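Vumavus releases Kudex 5, with grasp planning that copes with see-through objects

For release in May

Hi, I'm Maxine Paewai, and I run the software side at Vumavus. Our press person, Fletcher Partington, usually writes these, but he said I'd only cross out half of it, so you're getting it from me directly this time!

Kudex 5 is out now. If you haven't met Kudex before, it's our planning and perception software for small robot arms with a camera near the gripper. You give it an arm, a camera and a job, and it works out where things are, how to reach them and what to do when the first try doesn't come off. People use it for sorting, for packing small orders, and for a lot of bench work in labs that I only half understand (I've asked, and I've nodded).

The big change is how Kudex deals with clear plastic. Anybody who has pointed a depth camera at a clear cup knows the trouble. The sensor looks right through it, or it catches a highlight on the rim and decides there's a wall there, or it reports the thing behind as if it were the thing in front. Version 4 handled this by asking you to put a sticker on the cup. I was never proud of that.

In version 5 the planner keeps two guesses at once — one for the container and one for whatever shows through it — and it holds off on choosing until the arm has moved enough to tell them apart. So the wrist now makes a short sideways shift before it commits to a grasp. It looks a bit like somebody leaning over to check behind a glass. It adds a moment to each pick and I think it's well worth it.
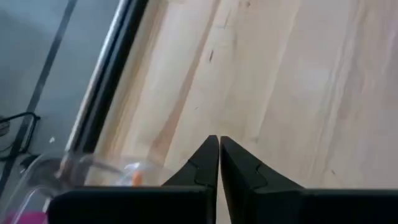
Huia Hollis wrote most of that part, and she spent a good while on close range too. When a container is right up against the fingers it goes blurry, and the old code simply threw those pixels away. The new code keeps them and marks them as uncertain, and the planner gives them a wide berth until it has a better view. We also stopped treating the fingers themselves as a surprise. Kudex now builds a mask of your gripper, open and closed, the first time you run setup, and after that it won't try to pick up its own fingertips. (Yes, it used to. We have a folder.)

A few other things I'm happy about:

Table edges are found on their own now. Before, you had to draw the work area by hand, and if someone bumped the table you drew it again. Kudex picks out the edge at startup, checks it between jobs and tells you if it has shifted.

The job log is readable. Each attempt gets a plain sentence saying what the planner saw and why it chose that grasp, and you can click any line to replay the planned path. Charmaine Joubert asked for this about every other call while she was testing, and she was right to.

Recovery steps can be edited. You can tell Kudex to try again, back off and look, or stop and wait for a person, and you can set that per object. Old job files from version 4 open without changes.

We tried the release at Cho, the lab supply packer, where Nestor Mercado's team set it 1,000 picks from mixed trays over the course of the trial. "I liked that I could read why it did what it did," Nestor told me. "With the old one I'd stand there guessing." His team also found a nasty bug in how we handled nested lids, which held the release up and is now fixed. Thank you, Nestor, and sorry about the lids.

What it still doesn't do well: clear bags. Soft, see-through and creased is a hard mix, and I'd rather say so here than have you find out on your own bench. Huia has a branch going and we'll talk about it when there's something to talk about.

Kudex 5 is a free update for anyone with a current license. New users can try the full version for 30 days, and it supports 40 arm and gripper pairings out of the box, with a setup guide for adding your own. The planner also has a plug-in for Nultum, so if you already build your cells in that, you can stay there.

For demos, review copies or questions, ask for Fletcher Partington at the Vumavus press desk. For anything about the planner, ask for me — I'm glad to go on about it for as long as you like.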